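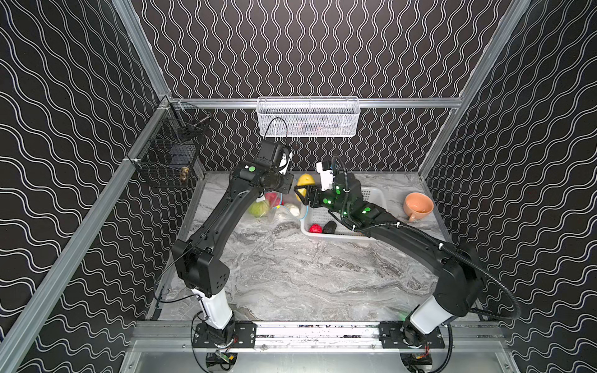 Page last changed: 2026-02-15

Can a robot put my groceries away yet?

Posted by honora_kitchen - viewed 2,177 times

Hello all! I have bad wrists and a small kitchen, and the chore I dread most is coming home from the store and sorting everything out - fruit in one place, garlic in another, mugs back where they belong. My nephew keeps telling me that machines can do this now. I already have a robot vacuum (we call it Jenkins, and it gets stuck under the radiator at least once a day), so I'm not against the idea at all. Is there anything a regular person could buy, or should I stop dreaming and get a better cart? I'd be happy with something slow. I'd even be happy with something that only did the fruit!

Posted by Prondix

Slow is the right thing to hope for! I worked in a packing shop for 20 years and I still follow this stuff closely. Two arms on a table can pick up a piece of fruit these days, and the one in the photo has its fingers closed around something yellow and lemon-shaped, with a red apple lying close by. Firm, roundish things like that are the friendly end of the job. What I would watch is the crumpled clear plastic bag. Bags are floppy and see-through, and they never sit the same way twice, so both the camera and the fingers have a hard time with them. A mug on its side is a fair test too, as it has to be turned upright and not only lifted.

Then there's everything around the table. Your kitchen has cupboard doors, a fridge that sticks, maybe a cat. An arm bolted to a rail can't walk over to any of that. For your wrists I'd spend the money on a rolling cart at counter height and some shallow open baskets, so you can slide things across and skip most of the lifting. I did that for my mother in October and she loves it.

Posted by cumico

no. maybe in 9 years. get the cart

Posted by honora_kitchen

Thank you both, that was kind and very clear. Cart it is! I'll measure the gap by the stove tonight. Prondix, were your mother's baskets wire or plastic? Mine would have to hold onions.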